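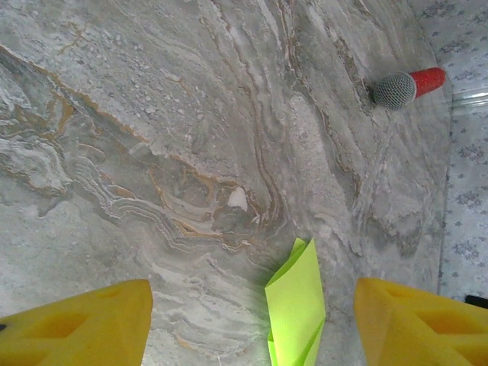
How Marble Gets Its Stripes

Have you ever put your hand on a marble floor in summer? It feels cool and very smooth. You may also have noticed that no two pieces are the same. One has grey clouds, another has thin golden lines, and a third is almost pure white. To understand where these patterns come from, we must go back a very long time, to the bottom of a warm sea.

It begins with shells

Many small animals in the sea build shells. When they die, the shells sink down and break into little pieces. More shells fall on top, year after year, and the layer becomes thick and heavy. The weight presses the lower part together until it is a rock. This rock is called limestone. If you look at a piece of limestone with a magnifying glass, you can sometimes still find parts of shells in it.

Limestone is not yet marble. For this, it needs a journey under the ground.

Cooked and squeezed

The outside of our planet is made of large plates of rock, which move very slowly. Sometimes two plates push against each other and mountains rise up. Some of the rock is pushed down deep, where it is extremely hot. The heat can be 600 degrees Celsius, much hotter than the oven in your kitchen.

The limestone does not melt there. It stays solid, but inside it something changes. The small grains grow into bigger crystals, and the crystals lock together like the pieces of a puzzle. The old shells disappear. Scientists call this change "metamorphism", a long word which comes from Greek and means a change of form.

Where do the colours come from?

Very clean limestone becomes white marble. But the sea floor is seldom clean! Mud, sand and clay fall down between the shells, and each of them can leave a colour behind.

Grey and black come often from the remains of plants and tiny living things.
Yellow, brown and red come from iron, the same metal that makes rust on an old bicycle.
Green comes from certain minerals which contain magnesium.

At first these colours lie in flat layers, like the layers of a cake. When the mountain pushes, the hot rock bends slowly, and the flat layers become waves and loops. Other lines are made later. The rock cracks, water goes into the cracks and brings minerals with it, and the minerals fill the crack. Such a line is called a vein.

Try it yourself: a marble hill

You need modelling clay in three colours, for example white, grey and light brown, and a plastic knife.

1. Roll each colour flat, as long as your hand.
2. Lay the pieces on top of each other. Make 8 layers if you have enough clay.
3. Put your hands on the two short ends and push them slowly together. The layers will rise in the middle and fold.
4. Ask an adult to help you cut the hill from top to bottom. Look at the cut side.

Now cut a second hill in a different direction. The pattern changes, although the clay is the same. The workers in a quarry know this well, and they think for a long time before they decide how to saw a block.

From the mountain to the house

At the Cárdenas quarry, the workers cut the marble with a long wire that has little diamonds on it. One block can weigh up to 18 tonnes. Lorries bring the blocks down to the saws in Brikdale, where they are cut into thin slices and polished with water until they shine.

Marble is beautiful, but it has an enemy. Lemon juice and vinegar are acids, and they eat into the stone and leave dull spots. For this reason many families choose a surface which only has the pattern of marble. The pattern can be printed, and then you may find the same "vein" again a little further along. In real stone this does not happen.
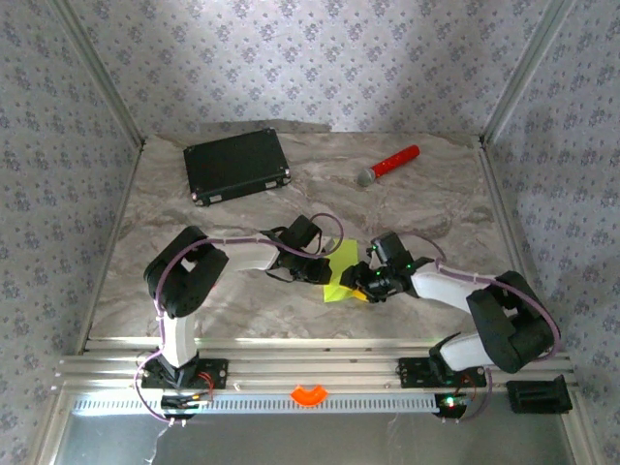 A marble pattern in soft grey, beige and white swirls.

Words to remember

Limestone: a rock that is often made from old shells.
Quarry: a place where stone is cut out of the ground.
Vein: a thin line of a different mineral in a rock.
Crystal: a solid whose tiny parts are arranged in a regular order.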